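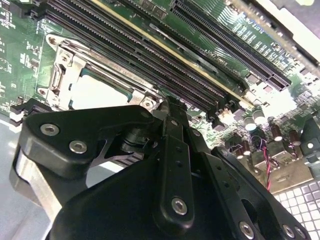 Figura 4. Garra junto ao soquete do processador e aos slots de memória da placa-mãe.

4. Primeiras tarefas em placas de servidor

Este capítulo do guia da célula Clirstead é o que mais gostamos de escrever, e também o que mais vezes reescrevemos. Afinal, é aqui que aparece a pergunta que todo visitante da oficina faz: uma máquina já consegue desmontar e montar um servidor? A resposta curta é que ela já faz partes do serviço, algumas muito bem (bem mesmo!), e que outras continuam nas mãos do técnico. As instruções a seguir ajudam você a começar pelas partes certas.

Leia antes o capítulo 3 (calibração do punho). Se a célula foi transportada ou se os dedos da garra foram trocados, repita a calibração por completo.

4.1 O que a célula já faz e o que ainda não faz

Tarefas liberadas para uso diário:
Abrir e fechar as travas nas pontas dos slots de memória.
Retirar módulos de memória e colocá-los na bandeja antiestática.
Conferir se há slots vazios antes da montagem.

Tarefas liberadas somente com um operador ao lado:
Inserir módulos de memória.
Mover a alavanca do soquete do processador.

Tarefas que continuam manuais:
Retirar ou assentar o processador.
Soltar e prender conectores de fios finos.
Aplicar e limpar pasta térmica.

A lista mudou bastante desde a primeira edição. Em janeiro, a inserção de memória ainda estava no terceiro grupo. Depois de 239 inserções acompanhadas na bancada de Avthorpe, Marites Salazar e a equipe dela passaram a tarefa para o segundo, e foi uma tarde de festa na oficina.

4.2 Preparação da placa

1. Desligue o servidor, retire os cabos de alimentação e espere 60 segundos.

2. Coloque a pulseira antiestática e prenda o cabo de aterramento da célula ao ponto marcado na bancada.

3. Apoie o chassi na base e feche as duas presilhas laterais. O chassi não pode balançar quando você pressiona um canto com o dedo.

4. Procure fios soltos na área de trabalho. Um par trançado vermelho e preto que passa entre capacitores, como o da Figura 4, merece atenção especial: afaste-o do percurso da garra e prenda-o com fita de poliimida. Não estique o fio.

5. Verifique os capacitores altos. Eles são os primeiros a sofrer quando a garra desce torta.

CUIDADO: nunca prenda um fio passando a fita por cima de um slot. A câmera do punho pode interpretar a fita como parte do conector e calcular a posição errada da trava.

4.3 Aproximação

6. No painel, escolha Placa > Nova sessão e selecione o modelo. Se o modelo não estiver na lista, use Placa genérica e siga a seção 4.6.

7. Pressione Localizar. A célula procura três referências: a moldura metálica do soquete, o conjunto de slots de memória e um dos cantos da placa.

8. Compare o contorno na tela com a placa real. O contorno dos slots deve acompanhar os conectores de ponta a ponta, mesmo quando a placa aparece bem inclinada na imagem.

9. Ajuste a velocidade para 40 por cento na primeira sessão com qualquer modelo novo.

10. Pressione Aproximar e mantenha a mão perto do botão de parada.

NOTA: a inclinação da imagem é normal. A câmera fica no punho e gira com ele, de modo que uma inscrição como "DIMM1 CPU1" pode aparecer de cabeça para baixo. O programa lê o texto em qualquer orientação, e com o tempo o operador também aprende!

CUIDADO: a moldura do soquete é brilhante e reflete a luminária. Se o contorno tremer ao redor dela, baixe a luz da bancada e repita o passo 7.

4.4 Retirada de um módulo de memória

11. Toque no slot desejado na tela. Ele fica destacado em azul.

12. Pressione Abrir travas. A garra empurra uma trava de cada vez e recua entre os dois movimentos.

13. Confirme com os olhos que as duas travas estão abertas. O sensor de força percebe quase todas as falhas, mas uma trava gasta pode ceder sem soltar o módulo.

14. Pressione Retirar. O módulo sobe na direção do slot, sem torção, e segue para a bandeja.

15. Se a célula parar com o aviso Força alta, não repita o comando. Recue a garra, abra as travas à mão e retire o módulo manualmente.

Um técnico experiente faz isso mais depressa do que a célula, e não há por que esconder o fato. O ganho aparece na repetição: em uma fila de máquinas iguais, o braço trabalha no mesmo ritmo do começo ao fim, e você fica livre para cuidar dos processadores e dos cabos. Jomar Tan costuma deixar a célula na memória enquanto limpa dissipadores na bancada vizinha, sempre com a parada de emergência ao alcance.

4.5 Alavanca do soquete

16. Chame um segundo operador. Esta tarefa exige confirmação dupla no painel.

17. Verifique se a alavanca está livre e se nada se apoia sobre a moldura.

18. Pressione Mover alavanca e acompanhe o movimento completo. Solte o botão para interromper.

CUIDADO: com a moldura aberta, os contatos podem ficar expostos. Mantenha a garra recolhida até terminar o trabalho manual no soquete.

4.6 Placas fora da lista

19. Marque na tela os cantos da placa e as duas extremidades de cada slot.

20. Faça uma passagem em vazio, com a garra aberta e a altura de segurança ativada.

21. Salve o modelo com um nome que os colegas reconheçam e anote o fabricante.

4.7 Manutenção da garra

Confira o aperto dos parafusos sextavados internos dos suportes no início de cada turno. A cada 1.000 ciclos, troque as pontas dos dedos e repita a calibração do capítulo 3. Limpe a lente do punho com um pano seco, sem álcool.

Registre as trocas na ficha da célula, com a leitura do contador de ciclos.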